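Cloth folding, part four: resets, grasps and what to throw away

The target for this round was 200 demonstrations of one task: pick a cloth up from a heap, lift it clear, bring the second arm in, and lay it out ready for folding. I have 70 that I would train on. The rest of this post is mostly about why the second number is so much smaller than I had planned for by the end of March.

Recording is done with Rovulik, which I have complained about in earlier parts and will complain about less here. It writes joint positions, gripper widths and the wrist cameras into one file per attempt, and the clocks now agree well enough that I no longer realign anything by hand. The old setup drifted over a long session. I only found that out after training on the drifted data and spending a week blaming the model.

The slow part is the reset. A rigid object can be put back on a mark and the next attempt starts from nearly the same place. A cloth has no such place. If I drop it from the same height each time it lands in a small family of similar heaps, and the policy learns those heaps and very little else. In the first batch I did exactly that. The trained policy did well on my heaps and failed on any heap made by somebody else, including ones that looked easier to me.

The resets now follow a written list of 7 starting states. Flat, flat with one corner turned under, half off the edge, twisted, balled, dropped, and dropped then pushed. I work through the list in order, then rotate the cloth a quarter turn and go again. It is dull work and takes longer than the demonstrations themselves, but the second batch generalised where the first did not.

The next problem was consistency in the grasp. There are several reasonable ways to take hold of a heap: at a visible corner, on an edge, or by pinching whatever fold stands highest. I was using all of them depending on mood. The learner does not know they are separate choices, and with a small set it tends to produce something between two of them, so the fingers close on air. I now pinch the highest fold unless a corner is plainly showing, and I note which of the two it was when I save the file.
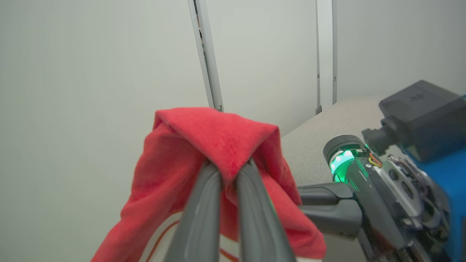

The lift is where most of the discarded attempts go wrong. If the pinch takes up a single layer, the cloth hangs in a way the second arm can deal with. If it takes two or three layers, they come up together and stay together, and the demonstration turns into me picking at the bundle with the other gripper for half a minute. Those attempts succeed eventually, so my first filter (keep anything that ends well) let them all through. The policy then learned to pick at things.

The current rule is that an attempt is kept if the second arm gets its hold within 3 tries. Anything beyond that goes in a separate folder. I have not deleted those, as they may be of some use for training a recovery step later, but they stay out of the main set.

I also tried the Goel labelling script, which marks the moment of contact from the gripper current. On blocks it was fine. On thin cloth the current hardly changes, and it put the mark late or left it out altogether. I have gone back to using finger width plus a short delay, checked by eye on every tenth file.

Still to do: a slower lift, to see whether the layers separate on the way up, and a second cloth with a different weight. I would also like to move one of the wrist cameras back a little, but that would make the existing files a different dataset, so it will have to wait until this set is finished.

Recent posts
Cloth folding, part three: clocks and drift
Rovulik file format, some notes
Replacing the cable guides on the left arm
A Wirus gripper after a year of use
Moving the bench to Gornton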